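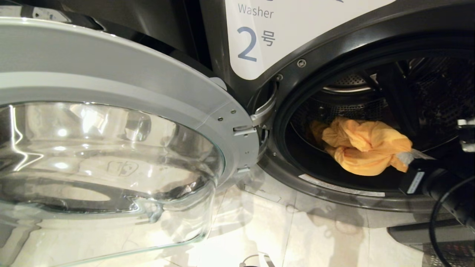

*Fig. 4. Door open, with the glass bowl and hinge arm in view.*

## 4. Setting up the laundry room for guests

Read this section before the first guest stay. It covers the shared laundry room at Plurnatmont and applies to all 16 apartments. Kitchen equipment is in Section 3, and heating is in Section 5.

Allow one full morning for the work. Start at 9 a.m. on a Wednesday if you can, as the linen service does not deliver that day and the corridor stays clear.

### 4.1 What you need

- Laundry room key and the key to the supply cabinet
- Skusevent booking panel, with its wall bracket and power lead
- Kinoshita drain hose kit (one for each washer)
- Spirit level
- Adjustable wrench
- Bucket and two old towels
- Printed guest rules, laminated
- Flashlight

The drain hose kit contains a hose guide, two clamps and a spare rubber washer. Keep the spare washers together in the supply cabinet. They do not fit the kitchen taps.

### 4.2 Connecting the water

1. Turn off the wall valves. The handles should sit across the pipe.
2. Check that each inlet hose has a rubber washer inside both ends.
3. Screw the hose onto the wall valve by hand, then tighten it a quarter turn with the wrench.
4. Connect the other end to the back of the washer in the same way.
5. Hook the drain hose over the standpipe and fasten it with the hose guide.
6. Open the valve slowly and look for drips at both ends. Wait five minutes and look again.

**CAUTION:** Do not use thread tape on the inlet hoses. The seal is made by the rubber washer, and tape can stop it from seating.

**CAUTION:** Do not push the drain hose down the standpipe as far as it will go. Leave an air gap around it. A hose that is pushed in too far can siphon water out of the drum during the wash.

*Note:* The cold valve in the far corner is stiff. Use both hands, and do not put the wrench on the handle.

### 4.3 Leveling

1. Set the spirit level on top of the washer, front to back.
2. Turn the front feet until the bubble is centered.
3. Repeat from side to side.
4. Press down on each corner in turn. If the washer rocks, lower the foot that is off the floor.
5. Tighten the lock nuts up against the cabinet.

The floor slopes toward the drain, so the feet will not all be the same height when you finish. Leave the rear feet alone unless the washer still rocks after step 4.

### 4.4 Mounting the booking panel

Guests reserve a washer or dryer on the Skusevent panel next to the door. The panel holds up to 400 bookings and deletes the oldest when it is full.

1. Fix the bracket to the wall at shoulder height, on the hinge side of the room door.
2. Feed the power lead through the slot in the bracket before you hang the panel. It will not go through afterward.
3. Hang the panel and press down until it clicks.
4. Switch on the power. The start screen takes a minute or two to appear.
5. Select **Site**, then **New site**, and enter code 23.
6. Add the apartments one at a time. Use the number on the door, with no letters or spaces.
7. Set the opening hours to 7 a.m. and 9 p.m.
8. Make a test booking, check that it shows on the screen, and cancel it.

*Note:* If the panel asks for a network password, select **Skip**. It works without a network, but the clock has to be corrected by hand in spring and fall.

### 4.5 First run

Run every washer empty before guests use it.

1. Check that the drum is empty. Use the flashlight - small parts and paper inserts get stuck at the back.
2. Close the door and press until it latches.
3. Choose the hottest cotton program. Do not add detergent.
4. Stay in the room while the washer fills, and check the hoses again.
5. Return for the final spin. If the washer moves across the floor, stop the program and repeat 4.3.
6. When the program has ended and the door unlocks, dry the rubber seal with a towel.

Leave the door open between uses so that the inside can dry.

**CAUTION:** Do not lean on an open door or hang wet laundry over it. The weight can bend the hinge, and the door will then fail to latch.

### 4.6 Dryers and vents

1. Pull the lint screen out and check that it is clean.
2. Go outside and find the vent covers on the north wall. Each flap must move freely.
3. Run each dryer on warm for ten minutes.
4. Check outside again. You should feel air at every flap.

Clean the outside covers every April, and more often if the hedge has been cut. Leaves collect behind the flaps and are hard to see from the path.

*Note:* The dryers came from Weldale and have their own booklet in the supply cabinet. Follow the booklet if it differs from this section.

### 4.7 Guest rules and supplies

Put one copy of the rules on the wall beside the panel and one in each apartment folder. Do not tape them to the machines. Heat softens the tape and the residue is slow to remove.

Stock the open shelf with detergent and stain remover. Bleach stays in the locked cabinet. Guests who want it should ask at the front desk.

Check these items at the end of every stay:

- Lint screens emptied
- Detergent drawers pulled out and rinsed
- Nothing left in the drums
- Shelf restocked
- Floor drain clear

### 4.8 If something does not work

**Washer will not start.** Check that the door is latched and the wall valve is open. Then check the breaker in the corridor.

**Water stays in the drum.** Look for a kink in the drain hose. If the hose is straight, put a towel and bucket under the filter cover and open it slowly.

**Door will not open after the program.** Wait a few minutes. The lock releases on a delay. Do not force the handle.

**Panel is blank.** Unplug it, wait, and plug it in again. Bookings are kept.

**Dryer takes too long.** Clean the lint screen, then check the outside vent as in 4.6.

If the fault remains, switch the machine off at the wall, hang the "Out of order" tag on it and block it on the panel under **Site > Machines**. Write the fault and the machine number in the logbook in the supply cabinet.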